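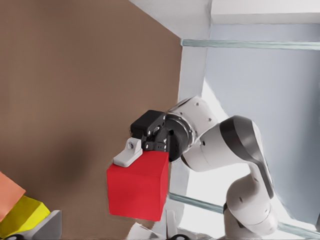

Roxana Mamani would rather have the arms than the wrists she had before them. Three winters of packing at Velton, the parts depot in Skorkcombe, and she was wearing a brace to bed.

"You'd do 1,257 picks on a bad shift," she says. "I know the number because they printed it out for me once. Like a certificate."

We talk in the canteen, quarter past six, shift change, a lot of noise. The first arm came in June. Every grip gets tried out in simulation first, blocks before stock, and that part is now her job. She had four weeks' training. Was promised six.

"I sit there and watch it pick up a cube. Then I change the angle and watch it again. My mum thinks I'm playing games."

Does she miss the line? Long pause. She misses the talking. There were 60 on packing when she started, there are 47 now. Velton says no one was sacked, people left and weren't replaced. Mamani says thats true, as far as it goes.

"Radosław left because they moved him to nights. So was he pushed? I don't know. He'd say yes."

Radosław Kurek does say yes, by phone, from his new job at a bakery. He also says the arms were never the problem. "It was the rota. They bought the machines and then the whole rota had to fit the machines. My daughter doesn't fit the machines."

Levente Jakab runs the floor and has heard this before. He's quick, a bit tired of me. "We got the rota wrong for the first months. I've said so to the staff. Nights are voluntary now."

And the pay? Mamani got a rise, the packers didnt. That still comes up at breaks, she says, mostly as jokes, some of them less funny than others. Two of her old bench won't ask her for help when an arm stops, they'd sooner wait for Jakab.

A second cell is planned for the returns area, where 24 people work. Mamani has asked for someone from returns to be trained on it before it arrives. Jakab says he's for it, he needs a yes on the budget. She asks him again most mornings, on her way past his office.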